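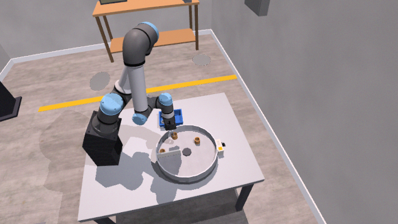
The tray-picking starter cell in Cokano, with bushings, a disc and a block in the tray.

Cokano Tray Kit: Frequently Asked Questions

I answer most of the mail about this kit myself, so I've put the questions I get most in one place. If yours isn't on the page, write to me through the contact form and I'll get back to you (Saturday is my catch-up day, so don't panic if it's quiet midweek).

What do I get when I buy the kit?

A ready-made simulated workroom with an arm, a gripper, a table and a round tray, plus a parts library and 20 practice jobs. You also get the job editor, so once you're bored with my jobs you can build your own. It's all software. I don't ship hardware, although people do ask!

Do I need a real robot to use it?

Nope. Plenty of my customers have never touched one. They're teaching a class, or thinking about buying an arm for their shop and want to see what the work is like first. If you do own an arm, the Marchal add-on lets you export your waypoints as a plain text file that you can bring into your own controller software.

What's the difference between Cokano and Humon?

Humon is the simulator underneath and Cokano is the kit that runs on top of it. You need Humon version 6 or later. The installer checks this for you and will offer to update if you're behind. Say yes, please, it saves us both an email.

What are the jobs like?

The first few are simple: bring the gripper down over the tray, close on a bushing, lift it, put it somewhere else. Then I start making your life harder. A bushing gets parked in front of a block so you can't come at it from every side, or a flat disc lies between two parts you want. The raised rim matters too, and new users clip it all the time. I still do when I'm rushing.

Why start with bushings? They're kind of dull.

They are, and I love them anyway. A little cylinder is easy to understand and surprisingly easy to grab badly. If you're off center you find out right away. Once you can pick bushings cleanly out of a cluttered tray, the brackets and caps in the later jobs feel a lot less scary.

Can I change the parts and the layout?

Yes. Open the job editor, drag things where you want them, and save under a new name. You can swap colors, move the tray, add boxes on the table or take everything off and start over. The room itself (walls, floor lines, shelf) is locked in the basic license and open in the classroom one.

Can I import my own part files?

You can, as long as they're clean, closed meshes. If a part falls through the table when you press Play, it almost always has a hole in it or was saved in the wrong units. Check the units first. I've lost whole evenings to that one.

Will it run on my old laptop?

Probably, if you turn the shadows down. Soft shadows look lovely and eat up your graphics card. Go to Settings, then View, and pick Flat. The physics stay exactly the same, so your results won't change.

The gripper stops just above the part and won't go any lower. Is it broken?

That's the safe height setting. Every new job starts with it on, so you can line up over the part before you commit. Press the Descend key once to release it. If it still won't move, look at the message bar at the bottom, where you'll usually see error 547. That means the planned path touches the tray rim. Shift your approach a little toward the middle and try again.

How much does it cost?

The basic license is $362, paid once. Classroom pricing depends on the number of seats, so send me a note with your numbers. Updates within the same major version are free.

Can I try it first?

Sure! The trial has the first 6 jobs and no time limit. Saving is switched off, but everything else works the way it does in the full kit.

Who do I talk to about invoices and refunds?

Skoltance handles all the billing for me, so your receipt will come from them. Reply to that receipt email for a refund or a corrected invoice. For anything to do with the kit itself, come to me.

When is the next update?

March, if the new two-tray jobs behave themselves. Trial users will get one of those as well.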